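August, 216 demos logged. Morning went to the wrist view. I kept the leader arm slow on approach and paused before closing, two seconds each time.

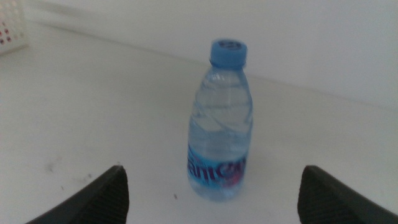 Pause length matters more than I assumed. The policy copies hesitation along with everything else. With the fingers open on either side of the blue-capped bottle and not touching it, the operator has a clean point to correct yaw. I now mark that point with the pedal.

After 3 p.m. I went through the side view for basket moves, gripper above the rim, water bottle well off to the right.

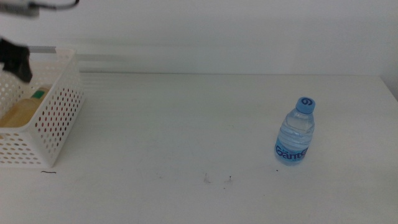
Mervin Paquette wrote back that he would drop the pedal and segment on gripper width instead. I'll rerun both ways at 2000 steps.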